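Kodville Community Forum
Board: Supply Rooms and Shared Equipment
Topic: Table coverings for bottle sorting and label checks

StoresDesk_Lau
Members are asked to comment on the proposed layout of the sorting table at the Lau site. The table is used for checking labels on plastic bottles before they are returned to the shelves. A green top is in place, and yellow plastic sheet has been taped over part of it to mark the area for bottles under review. The site handled 1689 bottles in September, and the present arrangement must be approved or replaced before the next intake.

Two pictures are attached. The first is a close view.

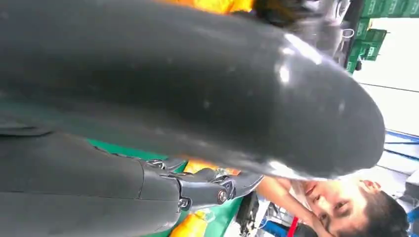

Lau site, sorting table: green surface with yellow and orange items.

Comments on the color scheme and on the taped sheet are welcome.

pultura_facilities
Our department at Pultura does not support loose plastic sheet as a permanent covering. It wrinkles, and bottles placed on their sides do not rest evenly on it. We recommend a cut mat of the correct size, fixed at the corners. Our own mats have been in service for two years without replacement.

StoresDesk_Lau
The recommendation is noted. For clarity, the sheet is taped to the table and is not loose. The Piruto order form lists a minimum of 250 mats, and this site requires one.

recordsroom
I must disagree with the previous member from Pultura on one point. A fixed mat cannot be moved when the review area changes. Tape can be lifted and the sheet laid again in a few minutes. I accept that the surface is uneven.

My concern is color. Orange bottles on yellow plastic offer little contrast, and the green is the better background for reading a label.

StoresDesk_Lau
The second picture shows both surfaces in use, with one bottle on the yellow and three on the green.

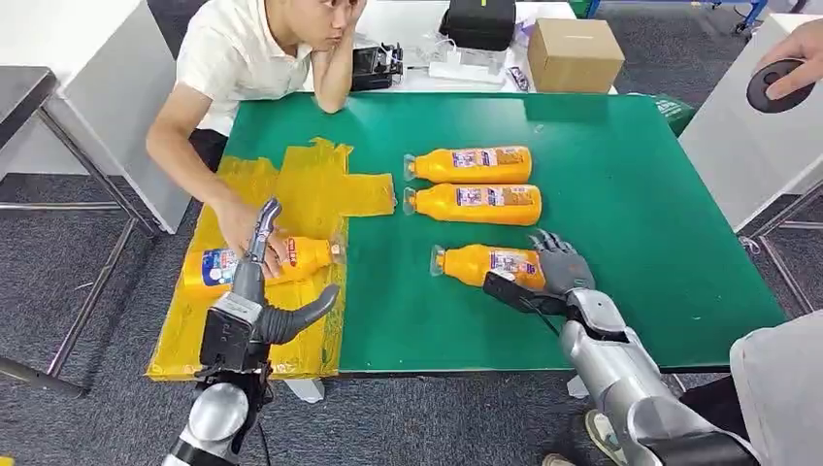 Reply: Observations on the second picture

pultura_facilities
Thank you. The wrinkles in the sheet are plain to see, and our position stands. We also note that all of the bottles are lying on their sides. Our procedure requires bottles to stand upright — with the label facing the checker — so that none can roll.

recordsroom
An upright bottle is easily knocked over by a sleeve. I would leave them on their sides but turn every cap the same way. The cap on the yellow sheet points right, and those on the green point left.

bench_two
Our bench holds up to 2000 bottles in a busy month and has never had a rule on caps. I would object to one being introduced here. The shape of the yellow area deserves more attention. The narrow arm across the middle takes space from the green and appears to serve no purpose in sorting. A plain rectangle near the front edge would be sufficient.

StoresDesk_Lau
The narrow arm was intended as a divider between the upper and lower parts of the table. It will be reviewed. No rule on caps is proposed at this time.

pultura_facilities
We can supply one mat from existing stock if the Lau site will confirm the table measurements.

StoresDesk_Lau
Measurements will be sent by direct message this afternoon. The topic remains open for comments on color.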